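Lawns should be allowed to go brown

17 July 2023

The case for watering a domestic lawn in summer rests on a mistake about what brown grass is. Most of the species sown in gardens here, the ryegrasses, fescues and bents, respond to dry soil by shutting down leaf growth and letting the blades die back to the crown. The crown is the short, pale piece of stem at soil level from which new leaves are made. It can stay alive for weeks with very little water. When rain returns, it produces leaves again, and the lawn recovers without seed or feed in most cases.

Gardeners know this in principle. In practice, the first straw-coloured patch sends them to the outside tap, and the tap is where the trouble starts.

A sprinkler of the ordinary oscillating type, run from a household supply, delivers 664 litres an hour on my own meter. My back lawn is modest. I ran the sprinkler for a full hour last summer, then cut a plug of turf with a bulb planter and measured how far down the soil had darkened. The answer was 13 millimetres. The roots of a reasonable fescue sward go well below that. Most of what I had paid for was sitting in the thatch, where it would evaporate by the following afternoon.

Shallow watering of this kind is worse than none. Grass puts roots where the moisture is. A lawn that receives a light sprinkle each evening will keep its roots near the surface, and will then fail quickly when the sprinkling stops. The owner concludes that the lawn needs more water. It has been trained to need it.

The alternative usually offered is deep, infrequent watering. I accept the agronomy. A long soak once a week does push moisture further down, and on a cricket square or a bowling green it is justified, as those surfaces have to perform to a date. A back garden does not. The volume used over a dry spell is large, and it is drawn at exactly the time when rivers and boreholes are lowest. In Dratlow, where I live, the supply comes from a chalk stream catchment, and July demand on warm evenings is up to 60 per cent above the winter figure. I doubt that much of the difference is being drunk.

There is a social side to this as well, and it should be stated plainly. A green lawn in a dry July is read as a sign of care, and a brown one as a sign of neglect. The management company for the Cornov estate, on the edge of town, still has a clause in its leases requiring front grass to be kept "green and in good order". I have no quarrel with good order. The first word should be struck out. A dormant lawn, cut high in spring and left alone in summer, is in perfectly good order.

Cutting height matters more than the hose. I set the mower at 40 millimetres from the first cut and do not lower it. Longer leaf shades the soil, keeps the surface cooler and supports a deeper root. The striped, close-cropped finish favoured in catalogues is achieved at a height which most garden grasses will not tolerate in heat, and it is maintained by irrigation and nitrogen. Clippings should be left where they fall, provided they are short enough to drop between the blades. 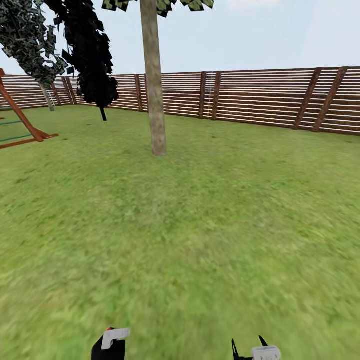 Trees complicate the matter. A mature tree takes a great deal of water from the upper soil, and the grass beneath it will usually brown first. People respond by watering the ring under the canopy, which feeds the tree's surface roots and does little for the turf. A better course is to accept thinner grass there, or to replace it with a mulch kept clear of the bark. Young trees are a separate case. One planted within the last two years should be watered, slowly and at the base, and I would give it every litre saved from the lawn.

Choice of seed deserves more attention than it gets. I oversowed half of the back plot with Wurirau, a tall fescue blend, two autumns ago, and left the other half as the old ryegrass mixture. The fescue held its colour longer and needed less cutting. It is coarser underfoot, and anyone who wants a fine surface will not like it. The right time for sowing is early autumn, while the soil is still warm, and I would not leave it later than the first week of October.

Two exceptions should be allowed. Newly laid turf has no root to fall back on and must be kept moist until it knits. Areas of heavy wear, such as a goalmouth, can be killed outright if they are played on while dormant, and should be either rested or watered. Neither exception covers the ordinary back garden, where the sprinkler can stay in the shed until the grass seed goes down.

Edmund Ó Dálaigh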